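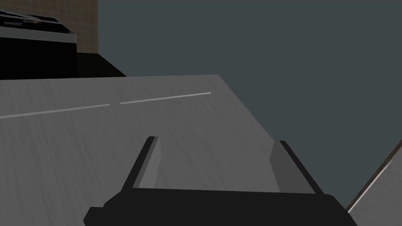

Gripper over the gray tabletop (simulated).

# Lirnow Fraction Strips

Printable fraction strips and matching cards for grades 3 to 5. I started these for my own math block and they kept growing, so now there are 25 sheets and a card file you can sort any way you like!

## What you get

- `strips/` has the printable pages, in color and in plain outline
- `cards.csv` has 2,117 fraction pairs, one per row, with columns for `left`, `right`, `sign` and `grade`
- `keys/` has the answer pages

Print at 100%. "Fit to page" shrinks the strips and the halves stop lining up with the ones from the Wokcombe set.

My favorite is sheet 2 (kids love folding the eighths). Pairs with unlike denominators start in grade 4.

## Known problems

Two cards in the grade 5 group repeat. Mixed numbers are written with a space, so read those columns as text or your spreadsheet will turn them into dates.

## Use

Free for classrooms and homeschool. Copy, cut, laminate, change the fonts, go wild.

Last updated: September

© Lirnow | Contact | Back to top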